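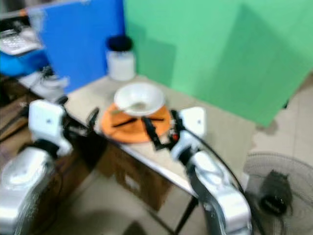
**ikiss:** What do you use to get soy sauce stains off a round serving tray without dulling the finish?

**fevo_fan:** Baking soda paste, left on for 30 minutes, then a soft cloth. Rinse well.

**mbarta:** I wouldn't use baking soda on anything glossy. It took the shine off my Trernus tray. Dish soap and warm water, twice if needed.

**fevo_fan:** Never had that happen – mine is nine years old and gets the paste every April. Are you scrubbing it?

**mbarta:** Light circles. Still went cloudy.

**ikiss:** Mine is orange, so cloudy would show. I'll try soap first. Do you leave chopsticks on the tray or use a rest? I think the stains come from the tips.

**antal8:** Use a rest. Or lay them across the bowl.

**mbarta:** Across the bowl they roll off. Rest is better.

**ikiss:** Soap got most of it. One ring left by the rim.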